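Gavetura Support Portal
Ticket 304: Picks stop near the wall of the bin, "no valid grasp" repeated
Product: Gavetura bin picking kit (gripper, grasp software, trial license)
Opened by: Dennis Langat, Clarkeck
Assigned to: Vaughan Tipoki, Gavetura Support
Status: Waiting for customer
Date: March 2026

Dennis Langat wrote:

Hello support team,

We are evaluating your kit on a KUKA arm before we decide about the purchase. The installation went well and I want to say that the manual is clear. Our problem is with mixed objects in the bin.

When the objects are in the middle, the picks are good. When an object lies close to a wall, the software shows "no valid grasp" and tries again until the limit of 15 attempts. After this the cycle stops and I must confirm by hand on the panel. With one kind of object in the bin I do not see this problem.

What I did already:
- I restarted the controller and the grasp software.
- I made the bin calibration again, following chapter 2 of the manual.
- I cleaned the fingers and checked the air pressure. It is inside the range from your manual.
- I changed the light in the room. No difference.

Is there a parameter for the distance to the wall? I did not find it in the menu.

Regards,
Dennis

Vaughan Tipoki (Support) wrote:

Hi Dennis,

Thanks for the detailed notes. Yes, the parameter exists, but in the trial license it is under Expert > Cell > Wall margin, and you need to log in as integrator to see it. Could you tell me what value you have there? Please also check which bin profile is active. If it is "Straight wall" and your bin has sloping sides, the software computes the wrong free space close to the floor.

A picture of the bin with the arm down inside would help me too.

Vaughan

Dennis Langat wrote:

Hello Vaughan,

Thank you for the fast answer. The active profile was "Straight wall". This was my mistake. I believed the profile was selected automatically during the calibration, but now I read again and it is only suggested, and the operator must accept it.

I changed to "Sloped wall" and repeated the calibration. The wall margin is on the default value and I did not touch it.

Result after the change: the error is less frequent, but it did not disappear. The remaining cases are mostly two. The first is when one object leans on another object. The second is round things near the corner, for example a cup which is lying on its side. For the small toys, the software finds a grasp in most cases.

The picture you asked for: 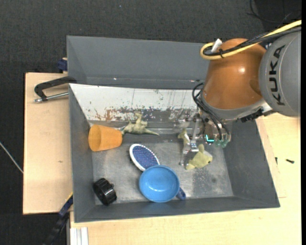

Arm down in the main bin, mixed objects, second bin behind.

One more question. My colleague from the Ayala site used the Idix package last October, and he says there it is possible to give a priority to objects which are free on all sides. Does your software have this? For our decision it is an important point.

I attach also the log file from the runs with the new profile.

Regards,
Dennis

Vaughan Tipoki (Support) wrote:

Hi Dennis,

Good, the profile was the main part of it. I looked at the log and your picture. Three things:

The back wall has a lot of scratches and rust-colored marks. In the log I see that some of these are detected as small objects, and the software then wants to keep away from them. Please record a new background with the bin completely empty (Setup > Background > Learn).

For the leaning objects, turn on "Clear objects first" in the Strategy tab. It is the same idea as what your colleague described. It is off by default.

For the cup, please do not reduce the wall margin yet. Do the first two steps and send me a new log.

Vaughan

Dennis Langat wrote:

Hello Vaughan,

I found "Clear objects first" and switched it on. The new background I can record only tomorrow morning, when the cell is free. I will keep the same objects for the test so we can compare the logs.

Please leave the ticket open. Also, can you tell me if the trial license can be extended? Ours ends in 2 weeks and I would like to finish this test before I write my report.

Regards,
Dennis

Vaughan Tipoki (Support) wrote:

Ticket stays open. I have forwarded the license question to sales, and they will write to you directly.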